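Visiting clients in Rirkovitz and Jukedberg: common questions

Last updated Monday, November 8, 2021

Vilevar staff and contractors usually work with their clients by video call. Most of them will be asked at some point to make a visit in person. The answers on this page cover the questions that come up before a first trip. For anything to do with contracts or pay, write to the office.

Do I have to go?

No. Visits are agreed between you, the client and the office, and any of the three can say no. If you can't travel for family or health reasons, tell the office early and the work will carry on by call as before. You don't have to give details.

How long is a visit?

Four working days is normal, with travel on either side. We used to send people for two days, but most of the first was lost to arriving and most of the second to leaving. A longer stay is possible if the client asks for it in writing.

How soon after starting with a client can I visit?

We ask that you have worked together for at least six months. By then you will know who does what, and they will know your voice. Visits made earlier than that tended to turn into sales meetings, and clients told us so.

What should I plan for?

Less than you think. Agree two fixed meetings with the client and leave the rest of the week open. People will want to show you their building, take you to lunch and introduce you to colleagues you have only seen as names on an email. Time spent in the kitchen or the car park is part of the visit and does not need to be written up.

Where will I stay?

In Rirkovitz we book the Venckus, a small guest house ten minutes' walk from the station. It has plain rooms, a decent breakfast and a desk in every room. In Jukedberg there is no regular place and the office will send you two or three to choose from. You may stay with friends or relatives if you prefer, but please give us the address.

What if I arrive late?

The desk at the Venckus closes at ten. Ring before you set off if your train is due after that and they will tell you where to collect your key and which door to use. The side door sticks, so pull it towards you before turning the key. Hand the key back at the desk on your last morning, or the guest house will charge us for a new lock.
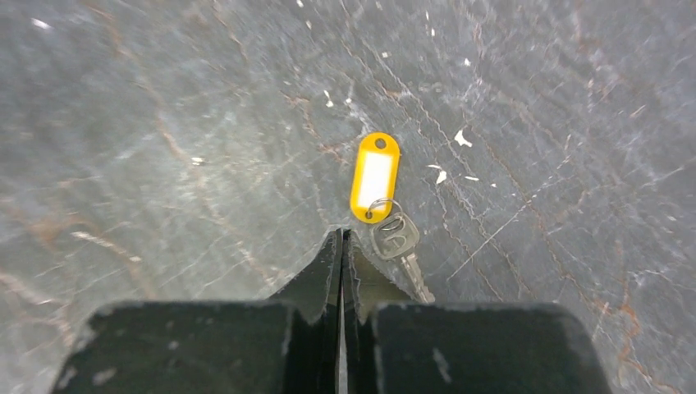
One reader of this page wrote to say that the last train from the airport doesn't wait for delayed flights, and that anyone landing after nine should book a taxi in advance instead of hoping. Another asked us to add that the taxi firms in Rirkovitz take cards but the ones in Jukedberg mostly don't.

Both points are right, and we have changed the travel notes to match.

How do I get from Rirkovitz to Jukedberg?

By train. The two towns are 266 kilometres apart and the line is slow but reliable, with a change halfway. Buy the ticket the day before if you want a seat by the window. There is a bus as well, and it is cheaper, but it makes a lot of stops and has nowhere to put a suitcase.

Can I see both clients in one trip?

Yes, if both agree. Allow a full day between them. Going straight from one to the other sounds efficient, but you will be tired and will mix up the names.

Do I need to speak the language?

No. Meetings are held in English. It is still worth learning how to say hello, thank you and sorry, and how to say your client's name properly. Ask them on a call before you go - they will be pleased to be asked. Outside work you may find that older shopkeepers speak no English at all, so keep the address of your lodging written down on paper.
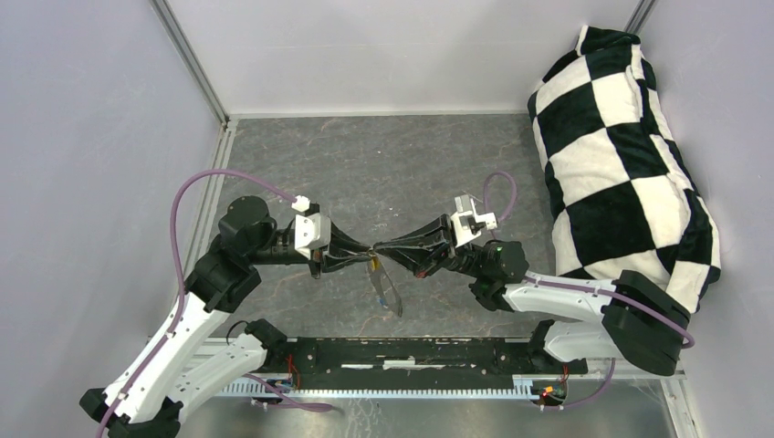
Numbers and prices are easier, as most tills show them on a screen. Menus are harder. Lunch places near both clients have a dish of the day, and pointing at it is perfectly normal.

What should I wear?

What you would wear at home for a meeting with someone you like. Nobody at either client wears a tie. Bring proper shoes, as the pavements in the old part of Rirkovitz are uneven, and a warm coat for any trip after September.

Should I bring a gift?

Something small to eat from your home town goes down well. Put it in the middle of the table and don't hand it to one person. Keep it cheap, as both clients have rules about gifts.

What can I claim?

Travel, lodging, breakfast and dinner. Clients generally insist on paying for lunch, and you should let them. Keep the receipts and send them in within four weeks of getting home. Sightseeing is at your own cost.

Can I stay on for the weekend?

Yes, and many people do. We will book the return ticket for whichever day you like if the fare is no higher. The extra nights are yours to pay for, although the Venckus will normally give you the same rate.

Do I have to write a report?

One page, in any form. Say who you met, what you agreed and what surprised you. Send it to the office and send the agreed points to the client too - it saves a good deal of confusion later on.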